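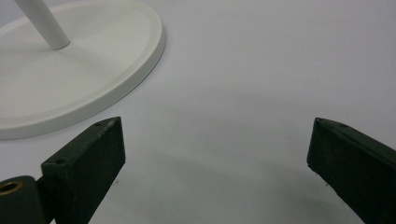
Grarnono, Fri 6 February

4. Hanging tasks

4.1 Why a measuring scoop is difficult

Putting kitchen tools back in their place is a chore that most adults do without thought, and it was for this reason that we included it in the study. The hanging tasks use a mug tree with a flat round base, a thin upright pole and curved arms at the top. The object to be moved is a metal measuring scoop with a long wooden handle. A person finishes the job in a few seconds. The machines in our trials were much slower, and they failed in ways that the tidying and wiping tasks of Section 3 had not led us to expect.

The first source of trouble is colour. The mug tree is white and stands on a pale work surface, so that at close range the base is marked out by little more than the shading along its rim (Figure 1). The view from a gripper also takes in only the lower part of the pole. A system relying on that view alone must learn where the arms are without seeing them at the moment when it begins to move. The second source is the scoop itself, whose bright bowl changes in appearance as the lamp above it is reflected from a different side.
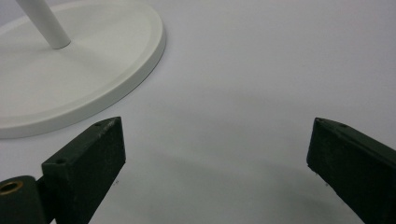
Azucena Lozano
Senior Researcher, Rendero Institute for Household Automation

Figure 1. Close view of the base and pole, with both gripper fingers open. The shadow between the fingers is that of the gripper.

4.2 Demonstrations and trials

Training material for the whole study came to 3,678 demonstrations, given by people working with a hand-held gripper in each hand. The hanging tasks were then attempted by the machine in 436 trials. The starting places of the tree and the scoop were changed between trials within limits set out in Appendix B. A trial was stopped if the tree tipped over, if the scoop left the work surface, or if neither gripper had moved for the time allowed.

Demonstrators were asked to steady the tree at its base with one gripper while lifting the scoop with the other. This advice came from Benito Garrido, who ran the pilot in May and found that the light stand shifted easily when an arm was touched from the side. Most demonstrators followed it. A few preferred to bring the scoop in from above with the stand left free — a method that works well for a practised hand but which the machine copied poorly.
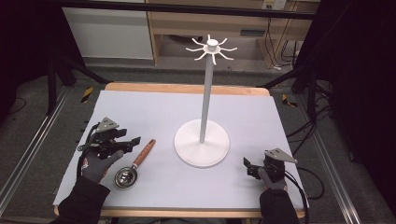

The difference between the methods matters for how the results should be read. Where the stand was held, most failures came late, as the handle was brought up to an arm. Where it was left free, the stand had often moved before the scoop reached it, and the machine carried on towards a place where the arm no longer was. Neither controller tested, Mujić or Rullon, was able to correct for this once the lift had begun.

We therefore do not regard hanging as a chore that present systems can be trusted to do without a person nearby. Picking up the scoop is within reach. Placing it depends on small corrections made during contact, and these were the least consistent part of the demonstrations themselves. Diệp Đoàn and Leopold Lüthi are preparing a separate account of the contact phase, and the comparison with a darker stand is reported in Section 5.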